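Small robot arms inch toward the chores list

June 13, 2019

Machines that fold, sort and tidy are still slower than the people they are meant to help, according to results released by Fuseo, a small engineering firm that has been testing low-cost arms on household and shop-floor jobs.

The firm ran 1,373 attempts over the spring, using 21 everyday tasks. They included putting socks in a bin, clearing a counter, packing small parts and taking wrapped goods out of a carton.

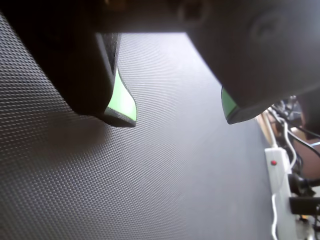
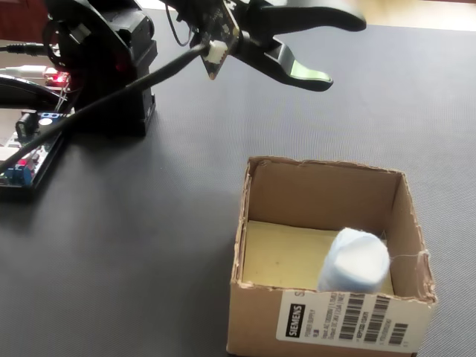
Green pads on the open gripper over the dark work surface. In the second picture, a white wrapped item rests in a cardboard box near the arm.

Hard objects with flat sides gave the least trouble, said Yasir Rajput, who led the tests. Anything soft was another matter. Cloth, tissue and plastic bags change shape when they are squeezed, and a grip that worked at ten o'clock could fail at five past.

"People want to know if it can empty the dishwasher," Rajput said. "Right now I'd be happy if it could empty a box every time I asked."

Boxes proved to be one of the harder items on the list. The walls leave little room for the fingers, and an object leaning in a corner often has to be moved before it can be picked up. The firm plans to repeat that part of the test with deeper cartons and a narrower set of fingers.

Octavio Tello, who manages the packing floor at Villalobos, a mail-order parts supplier, watched two days of the trials. He said a good packer at his company handles around 200 items in an hour, and he would need to see a machine get at least halfway there before he gave it a bench.

"It doesn't get tired, I'll give it that," Tello said. "But somebody was standing next to it the whole time I was there."

Fuseo said the person at the bench mostly resets objects between attempts and steps in after a miss. It did not give a figure for how often that happened, and said a full breakdown by task would come with the next report.

The next round, called Grakis, is due to begin in October and will add another 1,000 attempts. Laundry stays on the list, along with lunch packing and sorting returned goods. Villalobos has agreed to supply some of the returned goods – mostly small parts in their original wrapping – and Tello said he expects to be back to watch.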